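Session notes: Buying a Kit You Will Have to Live With
Course tutor: Valquíria Tavares. Lab support: Odair Lopes.

Read these before the practical. Those who read them afterward tend to come and tell me about the cable, and I know about the cable. The kit under review is the Pralten hand-held pair, supplied by Claeys. The task is folding a padded jacket on a soft surface. 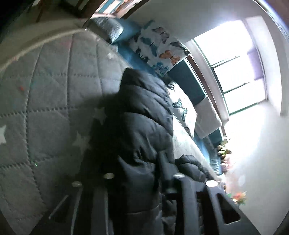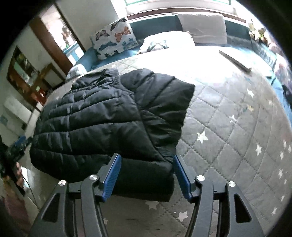 Lelley, 02/08/2020

## 1. What is on offer

The Pralten is sold as a "complete manipulation learning solution." Open the box and you find two hand-held grippers, a camera for each, cables, a charger, and a manual of 44 pages, several of them about the charger. There is no robot arm. You are the arm. You carry the grippers around, do the job, and the recordings are meant to teach a real arm later. The real arm is sold separately, as you may have guessed.

The kit costs 881, before shipping. Claeys will also sell you a support plan called Basement, which is the lowest tier. I give them credit for candor in the naming.

## 2. Why a jacket

Vendors like to demonstrate on blocks. A block stays where you put it and looks the same from every side, so it flatters any gripper ever made. A puffer jacket is less polite. It slides, it puffs back up, and it has a hem, a collar and sleeves that can all end up under one another.

Look at the second picture. The blue pads stand open on either side of the jacket's lower right corner, with one over the hem and the other past the edge. Ask yourself what you would do next:

- Close on the hem alone, and risk getting only the outer fabric.
- Go lower, and risk picking up the cover underneath as well.
- Move along to a thicker part, and find out how wide the jaws really open.

Write your choice down before the practical. Marcelino Quintana chose the second option last June and folded the bedspread very neatly.

## 3. Findings so far

**Grip.** Good on padded fabric. The ribbing on the pads holds nylon better than I expected, and I had been looking forward to complaining about it. Thin cotton is another matter: you have to pinch up a ridge first, and the manual calls this "natural technique."

**Weight.** Fine for the first 10 minutes. After that your wrists begin to have opinions. Plan short runs and swap operators.

**View.** The lens is very wide, so straight things near the edges come out bent. This is normal, and it means one recording can take in the jacket, the cushions and the window as well as the work. Before you start, walk around the room and decide what you are happy to have in a training set.

**Light.** Watch the window. In both pictures the daylight is strong enough to wipe out detail, and a dark jacket nearby makes the exposure's life harder still. The brochure says the kit works in "any home environment." We should ask Claeys whether they have met one with a sunny side.

**Cable.** Yes. I know.

## 4. What the sales sheet leaves out

Gunnlaugur Ladefoged went through the sheet with a highlighter and returned it mostly yellow. His main points:

1. "Ready to use" comes before calibration, which gets its own chapter.
2. The demonstration rate is quoted per hour, with no word on how many recordings were thrown away.
3. Replacement pads are described as "available." So is the moon, in a sense.

Dirceu Assunção disagrees on the second point and thinks all vendors quote it that way. He is right about the vendors. I still want the number.

## 5. For the practical

Work in pairs. Record more than 10 complete folds, with the jacket starting in a different position each time. Keep the failed ones in a separate folder and label them with what went wrong — "bad" is not a label, and neither is "jacket's fault."

Then write one page to an imaginary manager who has already decided to buy the thing. Say what it does well, what it will cost in people's time, and which question you would put to Claeys before signing.

Hand in to Odair. Bring your own jacket if it has a zipper that works; the spare one doesn't.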